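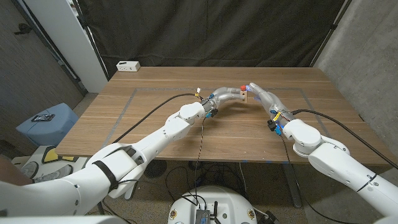

Two robotic hands at a small wooden block, inside a taped work area on the table.

Plernell method
By the Gelimham Robotics Wiki editors. Last changed in February

The Plernell method is a way of teaching a two-armed robot to handle one small object with both hands. It was developed at the Vareo laboratory in Gelimham and belongs to the family of imitation learning methods, in which the robot learns from movements shown by a person.

Method

An operator guides both arms by remote control while the joint angles and the view from the robot's head are recorded together. Each recording is called an episode. The work area is marked on the table with tape, and the object is placed at a different point inside it before every episode. The usual object is a wooden block, small enough that the fingertips of the two hands come very near to each other.

The main difference from earlier methods is in how the arms are treated during training. Older programs at Vareo learned a separate model for each arm, and the hands often arrived at the block at different moments and pushed it away. In the Plernell method a single model predicts the movement of both arms, and errors in the distance between the hands receive a higher weight than errors in the position of either hand alone.

Results

The first set of training data had 1129 episodes. A second set, collected with a wider range of starting positions, had 1505. The model was tested in 400 trials with the block in positions not used for training. Most failures came in the last part of the approach, when the fingers hide the block from the head camera.

Limits

The method needs up to 2000 episodes for a new object, which is a lot of work for the operators. It has not been tested with soft objects. A later version, named Hrynyshyn after the street where the laboratory stands, adds force measurement in the fingers and is still under development.

See also: Imitation learning; Remote operation; Two-handed grasping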